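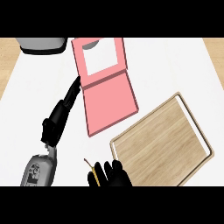 Preguntas frecuentes sobre los limpiadores «milagro» para encimeras y mesas blancas

¿De verdad hace falta un producto específico para superficies blancas?
Casi nunca. La etiqueta «especial blancos» suele significar perfume distinto y precio más alto. Agua templada, unas gotas de jabón de vajilla y un paño de microfibra resuelven la suciedad de diario. Si alguien le asegura lo contrario, pídale la ficha técnica y mire si los ingredientes difieren en algo de los del bote corriente.

¿Qué opinan de Plekel?
Nos escriben mucho por este limpiador. Lo probamos en la cocina de Mariama Yakubu, sobre manchas de café y de cúrcuma. El café salió, igual que con jabón. La cúrcuma se quedó donde estaba. El folleto promete «blanco de fábrica», expresión que no obliga a nadie a nada.

El fabricante dice que elimina las manchas en 8 minutos. ¿Es cierto?
Depende de la mancha, y el fabricante no aclara cuál usó. Tampoco dice sobre qué material. Un plazo sin esos dos datos no sirve para comparar.

¿Y el bicarbonato con vinagre?
Hace espuma, que es lo que la gente recuerda. Al mezclarlos se neutralizan en buena parte y queda agua con un poco de sal. El bicarbonato solo, en pasta, frota algo; en acabados brillantes puede dejar rayas finas que luego se ven a contraluz. El vinagre, ni acercarlo al mármol.

Mi mesa blanca amarillea. ¿Puedo recuperarla?
Primero averigüe si el amarillo está encima o dentro. Si es grasa acumulada, sale con un desengrasante suave. Si es el barniz o el plástico que ha envejecido con el sol, no hay limpiador que lo arregle, diga lo que diga el anuncio. A Kwame Aryee le vendieron tres botes seguidos antes de que alguien le hablara de repintar.

¿Merece la pena el sellador de Billent?
En piedra porosa, quizá. En laminado o vidrio no vemos qué iba a sellar. La tienda ofrece la aplicación por 50 euros y una garantía de 2 años que excluye «el uso inadecuado», sin definirlo. Pregunte por escrito qué entienden por eso — a nosotros no nos han contestado.

¿Las esponjas de melamina son seguras?
Son un abrasivo muy fino. Funcionan precisamente porque lijan. Para una marca de rotulador aislada, de acuerdo, probando antes en una esquina. Como costumbre semanal acaban matando el brillo.

¿Se puede usar lejía?
Diluida y en superficies que la admitan, sí, pero desinfecta más de lo que limpia. Nunca con amoniaco ni con vinagre. Y ventile.

¿Cobran de alguna marca?
No. Los productos los compra Akosua Yakubu en el supermercado, con su tique. Si una empresa nos manda muestras, las devolvemos.

Mi pregunta no está en la lista
Escríbanos indicando el material y qué le ha echado ya. Sin lo segundo poco podemos decirle. Última revisión de esta página: 12 de julio.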